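Bins, Trays and Crates: The Fatley Storeroom Gallery

Updated 8 December 2025

Punard keeps its containers in one building at Fatley. Some are bought new, some come back from customers, and a few have been in the building longer than the shelving. This page collects pictures of the containers and of the places they are kept, with notes on sizes, uses and wear. It replaces the older gallery, which only covered the trays.

Select a picture to enlarge it. Notes are by the storeroom desk.

THE RECEIVING DOOR

Returned containers come in here on pallets and are set down to the left of the door. Anything with a label still on it goes to the label bench first.

The yellow line on the floor marks where pallets stop. It was repainted in June after the door was widened.

THE LABEL BENCH

Old labels are peeled by hand, warmed first if they are stubborn. Paper labels leave a fuzzy layer that has to be soaked. Film labels usually come off in one piece but can leave a tacky strip.

We ask customers to use the card pocket on the short end and leave the walls bare. About half of the returns we see have followed this.

SHALLOW TRAYS

The shallow tray is used for finished small parts that should not be piled. It stacks 9 high on a flat floor and fewer on a cart.

Trays with a chipped rim are pulled from the stack. A chip on one rim makes the tray above it lean, and the lean gets worse toward the top.

DIVIDED TRAYS

These have loose dividers that slide into slots. The dividers are stored separately, standing on edge in a crate, sorted by length. Short ones go missing more often than long ones.

When ordering, give the number of compartments you want and we will fit the dividers before the tray leaves.

FOLDING CRATES

Folding crates save space on the return trip. The hinges are the weak point. Check that all the walls lock before loading, and lift from the handles and not from the rim.

A crate that folds too easily has a worn latch. Set it aside with a red tag through the handle.

THE PROBERT SHELVES

Probert is the tall shelving along the back wall, named for the building it came out of. It holds full stacks of trays on the lower levels and lids on the upper ones. Each bay is marked on the upright at eye level.

Lids are kept on edge. Flat stacks of lids stick together in warm weather, and somebody has to pry them apart with a paint scraper.

DEEP BINS, EMPTY STACK

The deep bin nests when empty. Nested bins are kept in short stacks so that one person can take the top bin off without a step.

If two bins jam, tip the stack on its side and rock the inner one by its corners. Pulling straight up only makes the jam tighter.

DEEP BINS, IN USE

Deep, open-topped bins take loose parts that are going to be handled more than once. They are rectangular, and they are the containers most people picture when they think of this building. 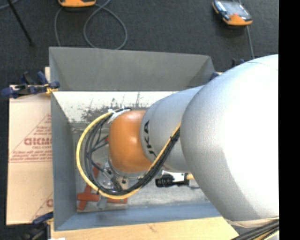

Wear in a deep bin is judged mostly by the floor. Walls get rubbed, but parts land, slide and sit on the bottom, and that is where the marks build up. The floor of this gray bin has gone pale and whitish, with dark scuffs and branching stains across it and thin scratch-like lines. The lower part is grayer and smeared. Marks of this kind are listed on our wear card as surface marks, and surface marks alone do not take a bin out of service. A crack does, wherever it is, and so does a floor that rocks when the bin is set down.

SLOPING WALLS

The walls of a deep bin lean outward toward the top. This lets empty bins nest, and it gives a little more room for hands near the rim. It also means the floor is smaller than the opening, which catches people out when they measure.

Always measure at the floor. A carton that drops in neatly at the rim will often stop partway down and have to be dug out by its flaps.

CORNERS

Dust and small offcuts gather in the corners. A flat brush reaches them better than a cloth. Work from the corner toward the middle of the floor and tip the bin out when all of them are done.

Look at the corner seams while you are there. Run a fingertip down each one. A rough spot should be marked with a wax pencil so the next person can see whether it has grown.

THE WASH AREA

Bins are washed upside down on a slatted rack and trays are washed standing up. Plain warm water is enough for most of them. Oily containers get a second pass with detergent and are kept apart until they have been checked.

The drain cover in the middle of the floor lifts out. Please put it back with the notch facing the wall.

DRYING RACK

Containers stay on the rack overnight. Stacking them damp traps water between the walls, and the smell is hard to get rid of afterward. The rack holds the output of one full wash and no more.

If the rack is full, stop washing. Bins left to dry on the floor pick up grit on the rim and have to be done again.

STAINS THAT STAY

Dark marks from metal parts often remain after washing. Scrubbing harder tends to dull the area around the stain and leave a ring. We tried several powders and went back to a soft brush.

A stain that rubs off on a white cloth is still dirt. A stain that leaves the cloth clean is passed, and the bin goes back into use for parts that are not shown to customers.

MILIER LINERS

Milier is our name for the cut-to-fit floor liner. It is a thin soft sheet that lies on the bottom of a deep bin and keeps painted or polished parts from being marked. It is not glued down.

Take the liner out before washing and hang it by one edge. A liner that curls at the corners can be turned over once. If it curls again, throw it away.

CUTTING LINERS

Liners are cut on the long table from a roll. The template hangs on the hook beside the ruler. Cut slightly inside the line so that the sheet lies flat against the bottom of the walls.

Scraps large enough for a shallow tray are saved in the box under the table. The rest is baled with the packing waste.

THE QUIET CORNER

Odd containers end up here: a bin with a lid that matches nothing else, wire baskets, a set of round tubs from a job that was canceled. They are free to borrow.

The round tubs are good for cable ties and rags. They do not stack with anything, including each other.

CARDS AND POCKETS

Every deep bin has a card. The card says what the bin was last used for, when it was washed and whether a liner was fitted. Write in pencil. Marker comes through the card and ends up on the pocket.

Blank cards come in packs of 175. Take a pack from the drawer when the open one is nearly gone, and write the pack number on the sheet inside the drawer.

CARTS

A cart takes 3 deep bins side by side on the lower shelf. Put the heaviest at the handle end. The upper shelf is for trays and folded crates only.

One cart has a wheel that pulls to the left. It has been fitted with a new wheel and still pulls to the left, so it is used for short trips between the wash area and the drying rack.

MIXED LOADS

Keep sizes together on a pallet where possible. If a load has to be mixed, the deep bins go at the bottom, trays above them, and folding crates on top in their folded state.

Wrap from the pallet upward and go around the lowest layer twice. Leave the card pockets facing out.

THE REPAIR SHELF

Containers waiting for a decision are kept on the repair shelf. Handles, latches and card pockets can be replaced. Cracked floors and split seams are not repaired.

The shelf is cleared when it reaches 5 containers of any one kind. Parts that can be reused are taken off and put in the marked drawers below.

OUTGOING

Clean containers leave by the same door they came in, on the right-hand side. Check the card, check the floor, and turn the top container over before the pallet is wrapped. Loose labels and tape ends are the most common reason a pallet is held back.

SIZES AND BORROWING

The full size list is kept at the storeroom desk, with inside measurements taken at the floor and at the rim. Containers can be borrowed from Fatley by any Punard department. Bring them back empty, with the liner rolled and the card in its pocket.

Related pages: Wear card and how to fill it in. Probert bay map. Milier liner template.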